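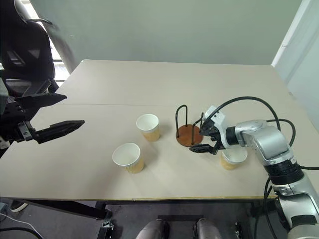 Do you have to sign up ahead of time for the Bralura open day, or can you just walk in?

You can walk in for the morning tours, but the arm demos need a slot. Get one at the front desk as soon as you arrive, they go fast.

Bralura open day – who went?
Ulton Makers Forum > Out and About

tinplate_68
Okay so I finally made it to the Bralura open day after skipping it two years in a row, and I had a great time! I drove over from Ulton, got there right at 10 a.m. and grabbed a slot for the two-arm demo. There were 18 of us in my group, which was a little tight but fine.

The demo is the paper cup one. Three cups and a round cup holder with wire loops on it, and the robot has to deal with them on a plain table. I know that sounds like nothing. I stood there for the whole session with my mouth open anyway. You get so used to videos with the speed cranked up that you forget what it's like to watch one take its time over a paper cup.

I had a bunch of questions and the woman running our group was super patient with me. I asked why paper cups and she said they crush if you squeeze too hard and slide away if you don't squeeze enough, so they make a good first task.

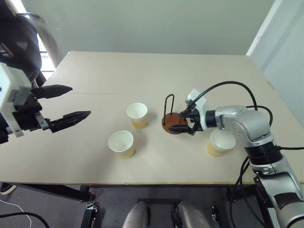 Then I asked how long it takes to teach it something like that, and she said they had 1,790 practice runs on the cup task alone before they let the public in. My brother-in-law thought that was hilarious. I thought it was kind of low?

Anyway, who else went? I want to hear about the afternoon because I had to leave at lunch.

gearhead_rernham
I was in the afternoon group. Going to be the grump here, I thought it was slow. We drove 68 miles from Rernham and my kids were done after ten minutes. The building tour was good and the guy in the machine shop could talk all day, but for the robot part I wanted to see something lifted that weighs more than a cup.

tinplate_68
Ha, fair. How old are the kids? I think mine would have lasted maybe fifteen.

gearhead_rernham
9 and 6. The 6 year old liked the vending machine best.

sanderling
Disagree with gearhead. Heavy stuff is the easy part! I worked on a packing line for years and we had arms that threw 50 pound sacks around all day long, and not one of them could have handled a paper cup unless you put it in exactly the same spot every time. A thin wire loop is a pain too. There's hardly anything to grab, and if you come in a little crooked you tip the whole thing over. I'd rather watch that than another pallet getting stacked.

gearhead_rernham
Sure, and I get that it's hard. I'm talking about it as a show. If you invite families, do something with a beginning and an end. My group got a lot of stopping and starting and then our time was up.

sanderling
Did you ask for the wrist camera view? They'll put it up on the monitor if somebody asks. Way better than standing at the back trying to see past people's heads.

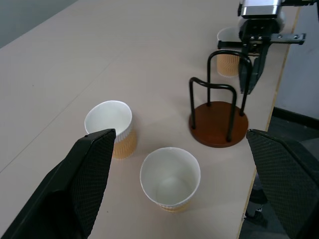 Page last modified: October, 4:12 p.m.

gearhead_rernham
No, and I wish they had just turned it on! Okay, that would have helped.

tinplate_68
Wait, there was a monitor?? We didn't get that in the morning. Now I'm jealous.

oldsolder
Lurker here, I went with the Yin robotics club. We got the monitor without asking, so I guess it depends who is running your group. I'm with sanderling on the cups but I'll give gearhead one thing – the talk before the demo was too long. Half of it was slides about the company. Cut that and give people more time at the table.

Also for next year, parking. The lot was full by 11 and we ended up on the gravel behind the bakery.

tinplate_68
Oh the slides, yes. I kind of zoned out during those (sorry, Bralura). And good tip about the lot, I got in early and didn't even notice.

sanderling
Bakery is worth the walk though. Get the cheese rolls.

gearhead_rernham
We did find the bakery. Best part of the trip according to the 9 year old. I'll probably go again next year if they add a second demo, otherwise I'll leave the kids at home and come with you guys.

tinplate_68
Deal! I can fit three in my car if anybody wants to ride from Ulton. I'll start a new thread when they post the dates.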